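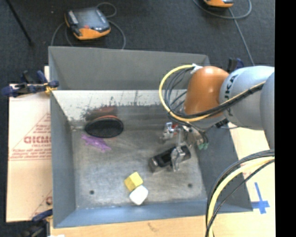
Can a machine tidy up a room yet?

Parts of it, slowly, and only if somebody has set the room up to suit the machine. Putting away things it has seen before is close to working. Deciding where a strange thing belongs, or picking up something soft from under something hard, is still a job for a person.

Our group spent one term on a small corner of that question: the mixed bin. Every house has one (ours at home is the kitchen drawer) and so does every workshop. Things of different shapes end up together at the bottom, and someone has to get them out one at a time. We called the project Prodirow and did it as our second-year report at Fandadville.

Why a bin is hard

We went in thinking the grasp itself would be the trouble. It was, but the walls were worse! An arm that can reach anything on an open table suddenly has four sides to keep clear of, and an object lying against the metal leaves no room for a finger on that side. Worn sheet metal also throws back smeary reflections. The dark dish at the back of our bin has one, a reddish-brown blur on the wall behind it, and a person ignores that without thinking. Software has to learn to.

Then there is the mix. In the setup at the top of this report the KUKA arm has its gripper down over a long black object, with a yellow block and a white block sitting corner to corner near the front and a flat purple thing with jagged edges farther back. Blocks have nice square faces. The purple piece is so flat that you would slide it up a wall with your fingertip if you were doing it by hand, and we had no fingertip trick to offer.

What we did

We ran 249 pick attempts, using the Owino planner with its default settings for the first batch and our own changes after that. Each attempt was one reach, one close, one lift. If the object left the bin floor and stayed held for 3 seconds we counted it as a pick. We did not count putting it down neatly, which in a real kitchen would matter a lot.

For training we had 2,000 labeled pictures from an earlier class. Most of them showed objects in the middle of a bin, and we should have checked that before September instead of after.

What we found

Blocks were the easy win, and it was great fun to watch them come up one after another. Long objects were fine when the gripper closed near the middle and swung badly when it closed near an end. Flat things were our weakest group by far. Of all the failures, 21 came from the planner refusing to move because every path it tried passed too close to a wall. We had expected crashes, so a polite refusal felt like good news, even if the bin stayed full.

Changing the approach angle helped more than anything we did to the vision side. So did pushing an object away from the wall first and grasping it second, an idea we borrowed from the Viltomitz handout on sorting tasks.

So, chores?

A parts bin on a shop floor, with known parts, seems within reach for a setup like ours. A toy box would be tougher. We would like the next group to try soft things (socks, please!) and to time a person doing the same bin, which we ran out of term to do. Our settings and the full attempt log are in the appendix.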